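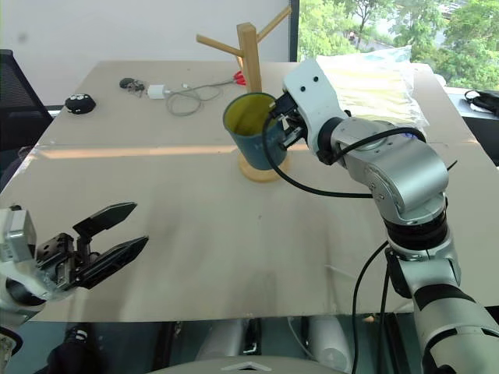
Plelutdale Household Objects is a collection of picture sequences and written notes on the ordinary things that gather on a shared table: cups, stands, cables, small tools and whatever else is put down during the day. It was prepared at Plavham for people who study how such things are stored, picked up and put back. The entry for the mug tree is typical of the set. The stand has a light wooden post, a round base and branch arms that angle outward near the top, and the dark teal cup recorded with it is taken by the rim and has a yellow-green interior. A pair of red-handled scissors and a tangled grey cable lie close by and are listed in the same entry as surrounding items.

Version 3

Contents

The collection is divided into 2 parts. The first, "Stands and holders", covers cups and mugs with the furniture made to hold them. The second, "Loose items", covers cables, adapters, keys, scissors and bags. An entry may belong to both parts, in which case it is stored once, under the part named in its index line.

Each entry folder contains:
the picture sequence, in order
notes.txt, a written account of the objects
index.txt, one line per object, with its name, main colour and material where known

Terms used in the notes

Main item: the object the entry is filed under.
Surrounding item: any other object resting on the same surface.
Background: furniture, walls and windows beyond the work surface. Background is noted only where it affects the light.

Colours are given in everyday words. Where a material could not be established by eye, the field is left blank. Users are asked not to fill blank fields by inference when passing the files on.

Preparation of the notes

Notes were written at Plavham and checked by a second reader from Huvico. Where the two readers used different names for an object, the more general name was kept. An entry may carry up to 6 alternative names, which are held in the index line after the main one.

Known limitations

Cups are better represented than plates or bowls. Lettering printed on cups is often too faint to read and has not been transcribed. Transparent and translucent bags are described by the colour of their contents only. Daylight from windows varies between entries and no correction has been applied.

Changes in this version

Duplicate cable entries have been merged. The term "mug rack" has been replaced by "mug tree" throughout. The Didenko supplement, formerly a separate download, is now part of "Loose items".

Use and contact

The collection may be used for teaching and research. Copies should keep this file with the data. Corrections to names or colours should be sent to Rostyslav Zhuravel at Plavham, quoting the entry folder and the line concerned. Corrections received before the end of November will be included in the next version.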